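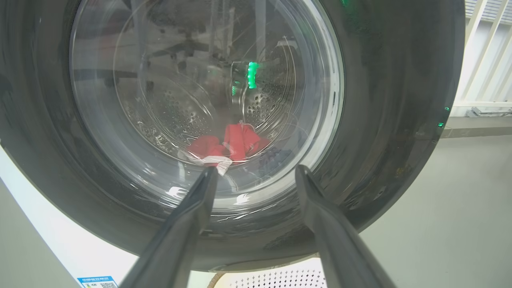 What is the Lokis method?

It is a way of training a two-armed robot to do a long household chore by cutting human-guided demonstrations into short pieces, then asking people to correct only the pieces where the robot does badly. Its best-known use is taking laundry out of a front-loading washing machine, a job that most people learn in one afternoon and resent for life.

Main page Contents Talk Edit History

The Lokis method was developed at the Wollosmont laboratory by Maricel Navarro and Roel Prins, with later work by Patricio Orellana. The name has never been explained in print. Orellana has said that it was the name of a folder.

Background

Robots that learn by copying are usually shown a task from start to finish, many times, by a person steering the arms. The approach works well for short tasks. In longer ones small errors pile up: a gripper that arrives slightly too low at the door arrives much too low at the shirt, and from there on the robot is working in conditions that no demonstrator ever showed it. Early attempts at Wollosmont followed this pattern closely. The robot would miss the edge of a sleeve, carry nothing to the basket with great care, and let go of it.

Laundry was chosen because it is soft, tangled and never in the same shape twice. It was also cheap. The first trials used 16 garments, most of them brought from home by Prins, and the same clothes went in and out of the drum so often that two had to be retired for reasons of decency.

Method

A person first guides the robot through the whole chore. The first published set held 200 such demonstrations. Each is then divided by hand at what the authors call "seams", moments when a gripper closes, opens or changes direction sharply. The divided set came to 3537 segments.

A model is trained on the segments together with the view from the head and from each wrist. The wrist views matter most once a gripper has reached the drum, where the head camera may see little besides the robot's own arm. The robot then runs the chore by itself while a person watches with a hand near the stop button. When a segment fails, the run is halted, the arms are backed up to the last seam, and the person takes over for that segment alone. The corrected piece joins the training set, and the run continues.

The second round gathered 2000 of these corrections. More than half came from two moments, the first grip on the cloth and the release over the basket. Opening the door, which the team had expected to be the hard part and had set aside most of a summer for, gave comparatively little trouble.

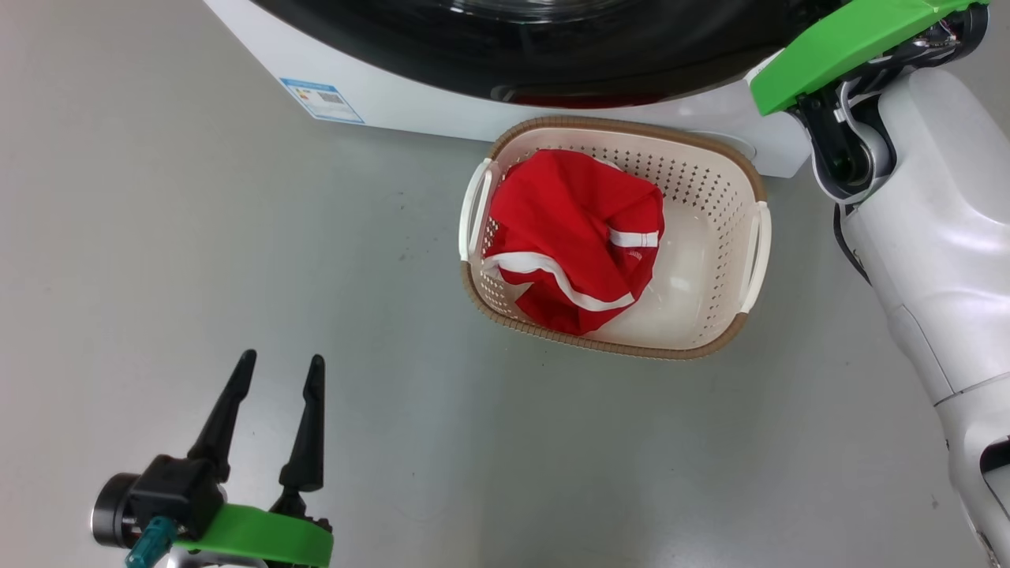 Nahuel Bustos has objected that the seams do most of the work and that the learning gets most of the credit. In his view, a person who decides where each segment starts and ends has already solved a good share of the chore, and a fair test would let the robot find its own seams. Navarro replied that this was correct, and that he was welcome to mark up the next batch while he waited.

Results

With corrections, the trained robot emptied the machine more often than one trained on the same number of hours of full demonstrations. The gain was largest with mixed loads, in which one garment is wrapped around another. With a single item in the drum there was little to choose between them – both did well, and both were slow. A full load took longer to unload than to wash on the quick cycle.

Cloth left behind was the most common failure. Small dark items at the back of the drum were missed in both conditions, and socks were left out of the main results table. They have a table of their own, which is short and discouraging.

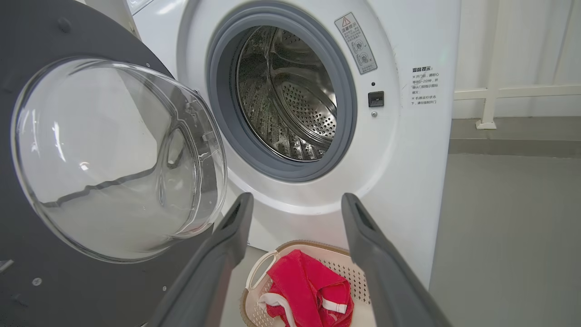
A second common failure was partial delivery, in which a garment ended up hanging over the rim of the basket. Whether this counts as a success was disputed for some months. The published rule is that a garment is in the basket if it stays there when the basket is lifted, and the lifting is done by a person who has not seen the run.

Variants

Cindmont seams, proposed by Nicanor Sepúlveda, replace hand-marked division with a program that looks for changes in grip force. It is faster and makes odd choices: it tends to place a seam wherever the fingers brush the door gasket, so that some segments last less than a second. Sepúlveda regards these as harmless. Orellana keeps a collection.

The Navickas variant drops the seams during correction and lets the person take over at any time. Operators prefer it, though they also tend to step in too early, and the resulting data teach the robot a good deal about being interrupted.

Limits

The method needs a person present for every correction, and the time saved on demonstrations is partly spent on watching. It has been tested mainly on one type of machine with the basket placed on the floor in front of it. Moving the basket to one side lowered the success rate until new corrections were gathered. Folding has not been attempted.

See also

Learning from demonstration
Two-armed manipulation
Grasping of cloth
Sock (disambiguation)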